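Teleop notebook, Saturday, started 9:40

Picking up where the last entry stops, which was me complaining about the leader arm going floppy at the elbow. Fixed! It was the set screw on the horn, same one as in January, and this time it got a drop of threadlocker so I don't have to write this paragraph a third time. Joint 3 on the leader and joint 3 on the follower now agree to within 2 degrees over the whole sweep, and I'm calling that good enough for anything we do on this table.

Plan for the day was to get 50 clean demos of the hook task before the building heat goes off. The task for anybody reading this cold: pick up the black bent rod from the wooden board, carry it over, lay it in the white tray, back off, open, go home. It sounds like nothing. It's a horrible little task and I love it.

First run of the morning was by remote control, leader arm in my right hand, left foot on the pedal for start and stop. I'd forgotten how much the pedal matters. When I used the keyboard for start and stop, every episode began with a dead stretch while I got my hand back to the leader, and the policy learned to sit there too (we watched it do nothing for ages in front of the whole Li group, very proud moment). With the pedal I'm already holding the arm and already moving.

Did a few by hand as well, meaning gravity comp on and me just grabbing the follower and pushing it through the motion. It feels so much better! You can feel the rod touch the board and you stop pressing, and over the leader I get none of that. The trouble is my own hand ends up in the wrist view half the time, and nobody's hand is going to be there when the thing runs on its own. So hand-guided is for finding out where the waypoints ought to be and remote is for the recordings. I keep relearning this, so it's going at the top of the whiteboard.

10:30. Wrist camera moved. It had been knocked a bit to one side, so one finger was filling far too much of the picture. Loosened the bracket, nudged it, tightened it, threw out the morning's warm-up episodes since they don't match anymore. Both fingertips are in view now and I get a decent look at whatever is between them, and I can judge the closing direction without leaning out of my chair.

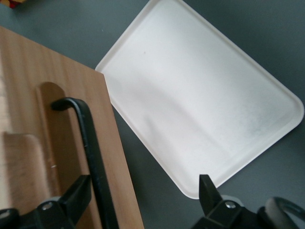

Now the approach. My habit is to come in fast from the tray side and then brake over the rod, and on playback it looks awful, a big swoop and then a wobble. The Kolby replay script doesn't smooth anything, it just plays back joint targets at the logged rate, so every twitch of mine goes straight to the motors. Tried something different: stop fully above the rod, breathe, straight down, close, straight up. Slower by a mile but the replays are lovely. Wrist orientation gets sorted out up high, before going down, so I'm not twisting with the tips near the wood.

Grasp point. I had been going for the long straight part wherever it happened to be closest. That's fine for me because I can see what I'm doing and correct, but it means the demos disagree with each other. From now on: straight section, a little below the bend, fingers closing across it and never along it. If the bend end swings down after the lift, keep going anyway and leave it in the data. If it slips out completely, pedal, mark it bad, reset, go again.

Also, and this is mostly a note to me, don't squeeze the leader trigger all the way. The gripper command saturates well before the end of trigger travel and everything past that is just heating up the motor. I put a bit of foam tape behind the trigger so it stops where it should. Ugly, works great.

12:15. Lunch, and a look at the files. The recorder is dropping frames again. The joint log says 2000 samples on the longer episodes, which is right, but the wrist video comes up short on a few of them and the timestamps drift apart toward the end. I suspect the USB hub, the one we got with the Ronbridge controller, because plugging the camera straight into the machine made it go away for the next batch. Somebody please don't put the hub back! I've hung a tag on it.

After lunch I varied the setup properly. Turned the tray a bit between episodes, slid the board, moved the rod so it doesn't always cross the slot the same way. The temptation is to put everything back exactly where it was, it's so much quicker, and then you get a policy that goes to one spot in the air and closes on nothing when the tray is a thumb's width off. We did that in the Mostivden trial and I'm still a bit sore over it.

The rim of the tray caught me a couple of times. It's a low lip, but if I carry the rod with one end hanging down, the end drags on it and the rod turns in the fingers. Lift higher, cross over, then lower. I've started saying "up, over, down" out loud while driving and I don't care who hears.

3:50. Stopping. The tally for all sessions on this task is 89 kept. Today's share is short of the 50 I wanted, what with the camera business and the hub, but the ones from the afternoon are the best we've got. If I had to train on one batch only it'd be those.

To do next time: wipe the tray, check the bracket screws before recording anything, run the timestamp check on the afternoon files, and find the other roll of foam tape. If whoever has the bench after me needs the leader, it's parked with the brake on and the pedal is under the chair.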